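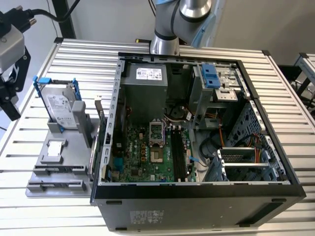
Stisgate 예고편 장면 전환 데이터

예고편과 본편을 나란히 놓고, 예고편에 쓰인 컷이 본편의 어느 지점에서 왔는지 표시한 자료입니다. 장편영화 22편, 예고편 41개를 다룹니다. 티저와 본예고편은 별개의 항목으로 셌고, 15초 미만의 소셜 미디어용 영상은 넣지 않았습니다.

영상 파일은 배포하지 않습니다. 저장소에 있는 것은 타임코드와 라벨, 짧은 메모뿐입니다.

최종 수정 2/16/22

구성

films.csv: 영화 한 편당 한 줄. 제목, 상영 시간, 배급 형태, 장르
trailers.csv: 예고편 한 개당 한 줄. film_id로 films.csv와 연결됩니다.
cuts.csv: 예고편의 컷 한 개당 한 줄
notes/: 작업 중에 남긴 메모. 형식이 제각각이고 맞춤법을 손보지 않았습니다.

인코딩은 모두 UTF-8입니다. 엑셀에서 바로 열면 한글 제목이 깨질 수 있으니 가져오기 메뉴를 쓰세요.
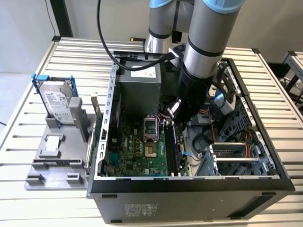 배은솔

cuts.csv의 열

trailer_id: 예고편 번호
start, end: 예고편 안에서의 시작과 끝(초, 소수점 둘째 자리까지)
source_time: 본편에서의 위치. 찾지 못하면 빈칸
match: same, alt, none 중 하나
audio: 소리가 본편의 같은 장면에서 왔으면 1, 다른 데서 왔으면 0
card: 자막 카드나 제작사 로고면 1

match가 alt인 컷은 같은 장면이지만 다른 테이크나 다른 각도로 보이는 경우입니다. none은 본편에 없는 컷입니다. 편집에서 빠진 장면인지 예고편용으로 새로 찍은 장면인지는 구분하지 않았습니다. 화면만 보고는 알 수 없는 경우가 너무 많았습니다.

색보정이나 좌우 반전만 다른 컷은 same으로 처리했습니다. 컴퓨터그래픽이 덜 끝난 상태로 예고편에 들어간 컷도 마찬가지인데, 이런 컷에는 메모에 vfx라고 적어 두었습니다.

작업 방법

작업자는 세 명이고, 예고편마다 두 명이 따로 표시했습니다. 컷 경계는 Laryea의 자동 검출 결과를 먼저 깔고 손으로 고쳤습니다. Laryea는 번쩍이는 화면을 컷으로 잘못 잡는 일이 잦아서 액션영화 쪽 수정이 특히 많았습니다. 느린 디졸브는 두 화면의 밝기가 비슷해지는 지점을 경계로 삼았습니다.

두 사람의 판단이 다르면 나머지 한 명이 보고 정했습니다. 그래도 애매한 컷은 source_time을 비우고 match를 none으로 두지 않은 채 메모에 "보류"라고 적었습니다. 집계할 때 이 줄들은 빼는 편이 좋습니다.
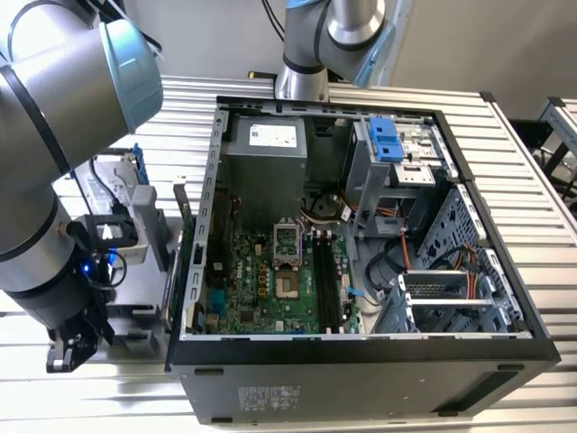
재개봉 예고편도 넣어야 하지 않느냐, 같은 영화를 십 년 뒤에 어떻게 다시 파는지가 더 궁금하다는 의견이 게시판에 올라왔습니다. 맞는 말이지만 이번 판에는 넣지 못했습니다. 재개봉판은 본편 자체가 복원판이거나 감독판이어서 타임코드 기준을 따로 잡아야 합니다. 3월에 올릴 다음 판에서 몇 편만 시험해 볼 생각입니다.

표본에 대하여

영화는 Plenley 영화제 상영작과 Vimard 배급작에서 골랐습니다. 본편을 합법적으로 반복해서 볼 수 있는 작품이어야 했고, 예고편이 온라인에 공개되어 있어야 했습니다. 그 결과 중간 규모의 드라마와 스릴러가 많고 애니메이션은 없습니다. 여름 대작의 홍보 방식을 말하려는 분께는 맞지 않는 자료입니다.

나라별 차이도 볼 수 없습니다. 한 영화의 예고편이 여러 나라 판으로 있을 때는 제작국 판만 썼습니다.
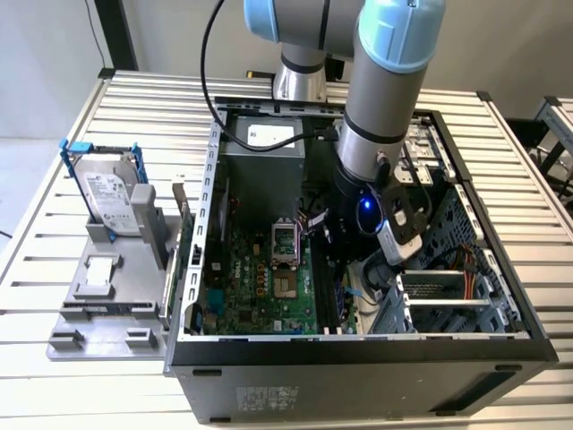
그림. 눕혀 놓은 검은색 데스크톱 본체와 로봇 팔

알려진 문제

trailers.csv의 공개일은 배급사 채널에 올라온 날짜 기준입니다. 극장에서 먼저 틀었던 예고편은 실제보다 늦게 적혀 있습니다.
audio 열은 음악만 깔린 컷에서 0으로 되어 있습니다. 음악이 본편에도 나오는지는 확인하지 않았습니다.
본편 타임코드는 스트리밍판 기준이라 블루레이와 몇 초씩 어긋납니다. 배급사 로고 길이가 다른 작품은 films.csv의 offset 열을 더해 쓰세요.

이용 조건

라벨과 메모는 출처를 밝히면 자유롭게 쓸 수 있습니다. 영화와 예고편의 권리는 각 권리자에게 있습니다. 인용할 때는 "Stisgate 예고편 장면 전환 데이터"와 내려받은 판 번호를 함께 적어 주세요.

오류는 저장소의 이슈로 알려 주세요. trailer_id와 start 값을 같이 적어 주시면 찾기 쉽습니다.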